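The Steamer Gallery
Last updated: October

Stoltura Street's share kitchen owns 2 steamers, and people have opinions about both. What follows is the favourite, plus notes on the rest of the shelf for anyone who has booked the Clolbridge dumpling night and would like to know what they're in for.
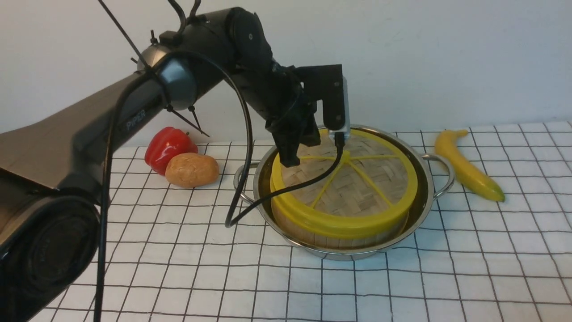

The favourite
Bamboo lid, yellow plastic ring, shallow stainless pot with a handle on each side. The basket fits the pot snugly, a courtesy few of our other lids extend to anything. The colour is an acquired taste – we acquired it.

On filling it
Water to a finger's width below the basket, please. The flavour of scorched bamboo lingers, as the Taheri Hall supper crowd can confirm. They made 200 dumplings and apologised for 12 of them.

On lining it
Cabbage leaves or baking paper. Bare bamboo holds on to a pork bun like a landlord holds on to a bond.

On drying it
Lid off, basket on its side, near the window. Last winter somebody put it away damp and we grew a modest grey fur, neither edible nor on the menu.

On borrowing it
Sign the book by the Warkaler fridge. The other steamer is always available – draw your own conclusions. It has 500 grams of rice permanently in its history and a lid that belongs to a saucepan.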